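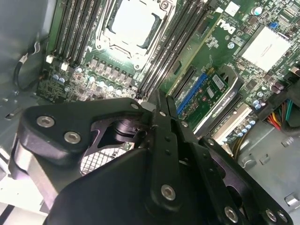 Old desktop shuts off by itself, worth fixing or just replace?
Posted in Home Computers, 05/07/2020

Timo Ehlers
I have an office desktop I bought secondhand from a shop in Mutdale. It has started shutting off with no warning, usually 20 minutes or so into a video call. No error message, the power light just goes out. It comes back on if I let it sit. I use it for email, calls and my bookkeeping, nothing heavy. I already tried a different outlet and a different power cord. The shop says they don't cover machines after 90 days. Do I put money into it or start looking for another one?

3 replies

cilten_mark
Sounds like heat to me, if it only happens on calls and starts again after a rest. Shut it down, unplug it and take the side panel off. Look at the processor cooler and the vents at the front and back. If there is dust packed in the fins, take the computer outside and use canned air in short bursts. Hold the fan blades still with a finger while you do it so they don't spin.

Then put it back together and run a free temperature monitor during a call. Mine sits in the 60s (Celsius) on a call. If yours climbs past 90 and then cuts out, the thermal paste has probably dried up. A tube is cheap. Wipe the old paste off both surfaces with rubbing alcohol and put on a dot the size of a pea.

If the temperatures look fine, I would suspect the power supply. Check the part number on its label before you order one, as some office machines don't take the standard size. Don't open the power supply itself.

And back up your bookkeeping files today, before any of this.

dee_plukmont
just get a laptop, those towers are dinosaurs

R. Sánchez
Agree with the first reply. I had the same trouble and it was the front vent, which was up against the side of a filing cabinet. I moved the computer out and it has been fine since June. Also look at where yours stands. On carpet they pull in a lot of lint.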